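Keeping the Dust Down When the Whole House Sneezes

My mother swore by an open window and a good shake of the rugs, and for years I did the same, standing on the back step in November with half the hallway blowing back into my face. Then my youngest started with the itchy eyes, and I had to learn to clean all over again. What follows is what has stuck in our house in Birnstead, with a fair bit of help from friends who sneeze even more than we do.

Damp cloth first, always

A dry duster just sends everything up into the air, where it hangs until you sit down with your tea and then lands on you. Wring a cotton cloth out in plain warm water until it stops dripping and wipe in long strokes, folding to a clean side as you go. Start high (tops of wardrobes, picture rails, that ledge over the door you'd rather not think about) and work down to the skirting boards. Leave the floor until the very end, and give the dust time to settle before you do it. I have a biscuit and call it part of the job.

Tables and worktops get wiped towards you, into the cloth, and then the cloth goes straight in the wash.
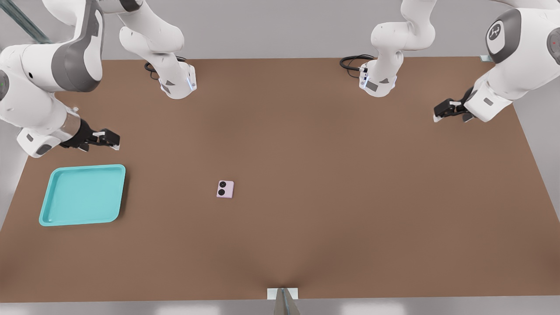 How often should I dust if someone in the house has a dust allergy?

Twice a week is plenty for most rooms, with a quick extra wipe in the bedroom if mornings are bad. Little and often suits us far better than one enormous clean that leaves everybody streaming.

Bedding

We wash sheets and pillowcases every week, as hot as the label allows – 60 degrees if it will stand it. Ok-hee Sun, who lives two doors down and has been at this much longer than I have, told me to leave the bed unmade for the morning with the duvet thrown right back. I felt terribly slovenly at first and now I wouldn't do it any other way! Stuffed animals can go through the wash too, or if they're too precious and elderly for that, into a bag in the freezer overnight and then a good brush down outside (the dust still has to come out, freezing only sees to the mites).

Don't forget the mattress. Run the upholstery nozzle over both sides whenever you turn it, and do the bed base while you've got the thing propped up against the wall.

Pick your moment for the windows

In the pollen months I air the house after a good steady shower of rain, and keep the windows shut on dry, breezy days. Washing comes indoors on those days as well, on the airer in the bathroom with the fan running. It takes longer, but pillowcases dried beside a flowering hedge are asking for trouble, as I found out the summer the privet next door got away from everyone.

Fewer things on the surfaces

Every ornament is one more thing to lift and wipe under. I couldn't part with mine – there's a row of china dogs that came from my aunt – so they live in a cupboard with a glass door, and the shelves outside are nearly bare. A tray is handy for the bits that must stay out, as you can pick up the lot in one go.

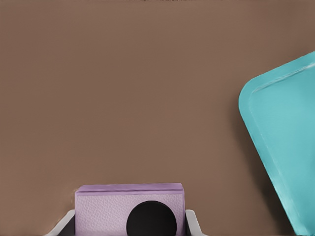
Shoes, coats and the dog

Shoes come off at the door and coats hang in the porch. After a walk through long grass, the dog gets wiped over with a damp flannel, paws and tummy included, before he's allowed anywhere near the settee. He sulks, and then he has his supper and forgets all about it.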